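Ok I finally sold off the big miniatures game and replaced it with a trick-taking game that fits in a coat pocket, and I have Thoughts. Thread, sorry in advance.

The game is Urura, from Jeritz. Card game, four players, one deck, no board. I picked it up at Tạ, the little game shop in Bridton, while I was supposed to be buying card sleeves and nothing else. (I forgot the sleeves.)

If you've never played a trick-taker: somebody leads a card, everybody follows suit if they can, best card takes the pile. Hearts, Spades, Euchre, all that stuff. My grandparents played one every single night and I thought it was the dullest thing on earth. I was nine and very wrong!

What Urura does differently is the bidding. You don't say how many tricks you'll win. You say which trick you'll win LAST. So if I bid five, I need to take the fifth trick and then lose every one after it. Doesn't sound like much on paper. It's brutal. 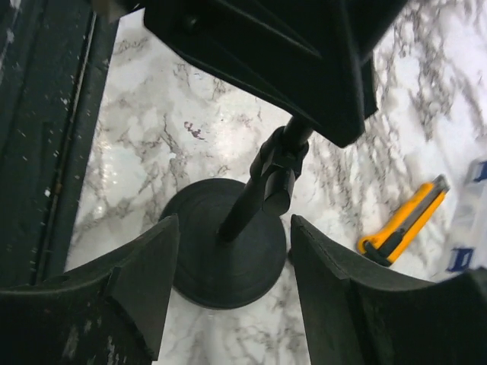
Round black base, pole going up at a slant, tightening knob hanging off the clamp.

Our first hand went like this. I bid three, took the third trick, felt like a genius, and then spent the rest of the hand trying to get rid of a big fat king that everybody else was very happy to let me win with. Minus six points. The whole table was howling.

The second hand I bid zero, which you can do, and it's worth a ton if you pull it off. I did not pull it off. Took the very first trick with a seven. A SEVEN. They had all ducked under me on purpose, those absolute snakes.

By the third hand we'd all figured out the low cards matter way more than the high ones. High cards are easy to win with, fine, but late in the hand they're poison. You want to burn them early, only everyone else wants to burn theirs early too, so the first couple of tricks turn into a fight over who gets to throw out the garbage.

Oh and there's a swap! After the bids, you pass one card to the left. You already know what your neighbor is aiming for at that point. So you can hand them the exact card that wrecks their plan, and they know you did it, and they have to sit there and hold it — I love this so much.

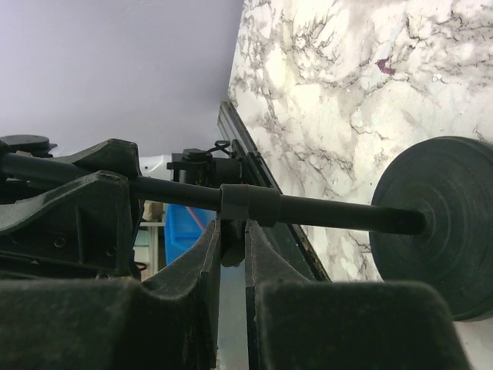
We argued about the swap for a good while, by the way. The rulebook says you pass "after bidding" and doesn't say if you look at what you got before you pass yours on. We ended up doing it all at once, face down, hands off, then everybody looks. I think that's how it's meant to work. If it isn't, please don't tell me, our way is better.

Couple of people have asked in the replies how it plays with three. Not as good, in my opinion. You take out one suit and there's just less going on, and it gets too easy to work out who's holding what. I'd keep it for four and play something else on the nights somebody can't make it.

And no, there isn't a two-player version. The box says there's one on the website. The website says there's one in the box. Good luck to us all.

About the look of it, because I know some of you care about that as much as I do: the card art is birds. All birds. Four suits, herons and owls and finches and crows. The crows and the owls are a little close in color, and at 11 at night with the one lamp on, I played an owl as a crow and got yelled at. Bigger corner icons would have fixed it.
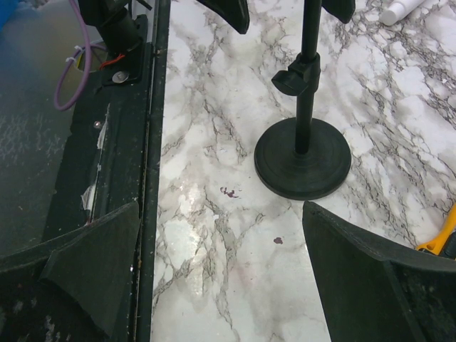 White marble pattern with gray veins, plus a couple of reddish-brown spots.

Card quality is okay. Linen finish, shuffles nicely, but the edges on mine are already going a tiny bit white and I've only had it since December. So yes, I do need those sleeves. I went back to Tạ for them and came home with a dice game. I'm not well.

Scoring is the one part I'd call fiddly. You get points for hitting your bid, plus extra for how high you bid, minus a point for each trick you took after it. Then there's a streak bonus that we forgot in every hand until somebody read the back page out loud. We play to 251, a weird number, and I've gone through the rules twice looking for why.

(A full game to 251 takes us an evening if people are chatty, and we're chatty. There's a short game to 100 in the rules. Haven't tried it.)

Someone asked if I miss the minis game. A bit? I miss how it looked set out on the table. I don't miss having 900 little plastic parts in sandwich bags, or the two evenings a month when we'd get everything out, have one turn each, and then it was bedtime.

With this one we'd played a whole hand before the chips were open. And you can talk while you play! I heard more about my friends' lives over one night of Urura than I did in a full year of pushing skeletons down a hallway.

Bad points, so this isn't just me gushing. One: if you get far behind, you stay behind. There's no real catch-up. Last time I was so deep in the hole by the halfway mark that I just started handing out nasty swap cards for fun. Which was a good time for me and a less good time for the person on my left.

Two: it's mean. Like properly mean. If your group has somebody who takes things to heart, maybe start them on something softer. We've got a rule now that whoever comes last picks the music next time, and that seems to keep the peace — even if it has meant a lot of sea shanties.

Three: the box. It's a nice small box, but the insert holds the cards so tight that you have to flip the whole thing over and smack it. Every time. I've thrown the insert away.
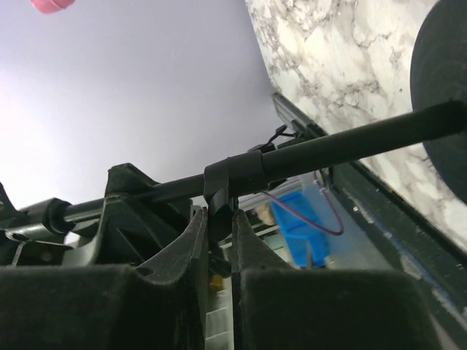 Long black rod, heading up to the right.

For anyone who asked about the ranking, I looked, and it's sitting at 2239 on the list I use. I'd put it a lot higher than that, but I also rate everything in the first month like I'm in love, so take it with some salt.

If you want one tip before your first game: bid in the middle. Everybody goes for zero or for the last trick because they sound clever, and they're both really hard. Three or four is a nice safe place to be while you learn what your hand can do.

Second tip, count the herons. I won't say more than that, some of my group read this.

We're playing again tomorrow and I'm bidding zero on the first hand no matter what I get dealt. Will report back in the replies.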